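My Pre-Event Checklist for a Donor Sign-Up Table

2 min read

I run the donor registration table at the Zurnley health fair, and after last February (long story, a tipped coffee urn) I started writing down what I check before the doors open. Borrow whatever you like!

Forms – 50 paper cards in English, plus the Spanish ones. Check the print date on the bottom corner, the old cards don't have the email line.
Pens – more than you think. They walk.
Privacy – locked box for finished cards, key on my lanyard. OK this year.
Aisle – 36 inches is the bare minimum, but I like more for wheelchairs and strollers.

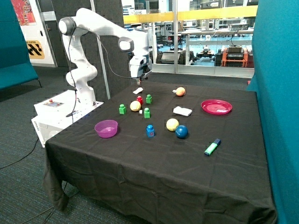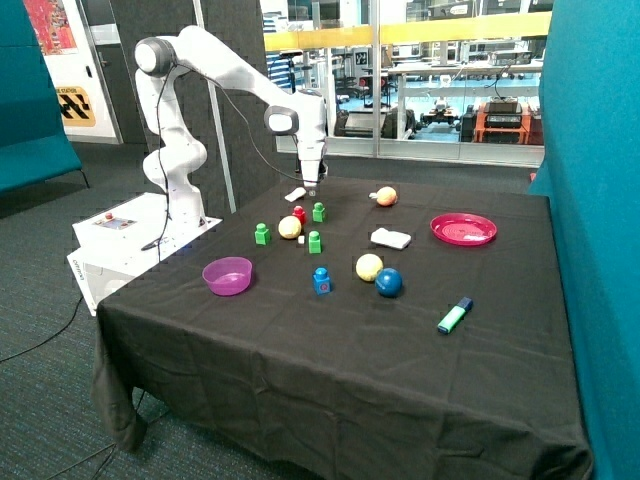

Table covering is the item I get the most mail about, so here goes. I check that the cloth hangs straight, that no hem drags where people walk, and that nothing heavy is sitting on a fold. Plain black, like the cloth in both photos, is my favorite – white cards show up so well on it. Ours came from Brasow and it's been through the wash plenty.

Cords – taped flat, every inch. Needed redoing by the door.
Exit – clear on both sides. OK.

Signed off 8th November, and on to the next one!

Shares: 63

Comments (3)

Olga Bettencourt: Adding the locked box to my list today, thank you!

tromell_mom: What tape do you use? Mine peels up on carpet.

J.P.: Pens on strings. Trust me.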